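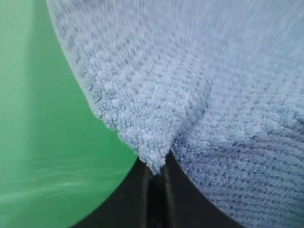

How often should the fingers of a cloth-handling gripper be checked for zero position?

At the start of every shift, and again after any crash stop, any finger change, and any time the wrist camera has been unbolted.

Gitusero Technical Program
Unit 4: Daily setup and care of the Voreck towel cell
Instructor: Elli Savolainen
Revised Apr 3, 2021

4.1 Scope

These notes cover the single-arm cell in the Letedberg lab. They do not cover the controller cabinet, which is Unit 6. Read Unit 3 (lockout) first. Students who have not signed the lockout sheet may watch but may not reach into the cell.

4.2 Terms

Zero position: the point at which both fingers touch with no cloth between them and no bend in either finger.

Pinch depth: how far the cloth sits between the fingers at the moment of closing, measured from the tip.

Approach height: the distance from the fingertips to the work surface before the last downward move.

4.3 Finger check

Lock out the arm. Wipe both fingers with a dry cloth and look for lint packed into the gap at the base. Lint there keeps the fingers from closing fully and the controller will report a grip on nothing. Pull it out with tweezers. Do not use compressed air with the wrist camera in place.

Check the finger screws with the short hex key. A screw that turns is logged even if it only turned a little.

Restore power, close the gripper by jog, and read the encoder. The stored value for this cell is 593 counts. If the reading is off by more than 15, repeat the cleaning step. If it is still off, run the zero routine from the service menu and write both readings in the log.

4.4 Work surface

Smooth the green cover by hand from the center outward. Wrinkles near the edges are acceptable. Wrinkles in the pick area are not: the arm will take the cover along with the towel, and the force limit trips late.

Replace the cover when it no longer lies flat or when it has picked up lint that will not brush off. Approach height must be set again after every cover change, even when the new cover is from the same roll.
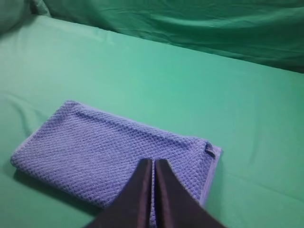 Reading time for the rest of this unit: 2 min

4.5 Setting approach height

Use a folded towel of the type the cell will run that day. A waffle weave compresses more than a flat weave, so a height set on one will be wrong for the other. Place the towel in the pick area, jog down with the fingers open, and stop when the tips meet the top layer. Store the height. Raise the arm, rotate the towel a quarter turn, and repeat. Keep the lower of the two values.

Hems and hanging loops are thicker than the body of the cloth. Keep the fingertips clear of both while setting height.

4.6 Pinch test

Lay the towel open. Run the single-pick program at low speed and lift. The towel should stay in the fingers through the full raise and come free when they open. Cloth that slides out on the raise means pinch depth is too small. Cloth that stays hooked on one finger after opening usually means a burr on that finger. Lock out before feeling for it.

Grip force is set at 188 in the recipe file (controller units). Do not raise it to cure a slipping pick. Go back to 4.3.

4.7 Log entries

Write the encoder reading, the stored height, the towel type, and your initials. Cortés recipe files are read-only for students. Requests to change one go to Savolainen in writing.

Worn fingers are replaced as a pair and the old pair goes in the marked bin under the bench. The next scheduled replacement is in June.

Before the next session, read the finger drawing in Appendix B and find the two surfaces that must not be filed.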